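Dumville library to open second reading room in November

Dumville, November 3, 2018

The Dumville Public Library will open a second reading room later this month in the former Bergmann hardware store on Clokeck Street, the library said in a notice to cardholders. The room will hold the library's collection of books in languages other than English, which has outgrown its shelves in the main building.

The collection now stands at 747 titles in 19 languages. Spanish, Chinese, Polish and Vietnamese make up the largest shares, followed by Russian and Portuguese. Most of the books were bought over the past several years, and the rest came from households in Dumville and neighboring Kirnum.

Until now the books have been kept in a hallway between the children's section and the restrooms. Readers have complained that the hallway is dark and that there is no place to sit. Part of the collection has been in boxes in the basement since the spring, when a water pipe was replaced, and those titles could be borrowed only by asking at the front desk.

The new room has 32 seats, two long tables and a counter with outlets for laptops. The old store's front windows have been kept, along with its tin ceiling. The library has leased the space for three years with an option to renew. Rent will be paid from the town's general fund, and the furniture was paid for by a state grant.

Hours will be shorter than at the main building at first. The room will be open in the afternoon and early evening on weekdays and will be closed on weekends until more staff can be hired. Books may be returned at either location, including through the outside drop slot at the main building.

Borrowing rules will not change. Cardholders may take out books for 3 weeks and renew them once if no one else has placed a hold. Kirnum residents can use their own town's card under an agreement between the two libraries. 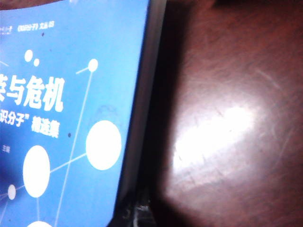
The library is also changing how the books are listed. Titles in the online catalog have so far appeared only in the Roman alphabet, and spellings were not always consistent. Records will now carry the title in its original script as well, so that readers can search either way. More than half of the records have been updated, and the work should be finished by the end of the winter.

Donations of books are on hold until the move is complete. Anyone wishing to suggest a title for purchase can fill out a form at the front desk or on the library website.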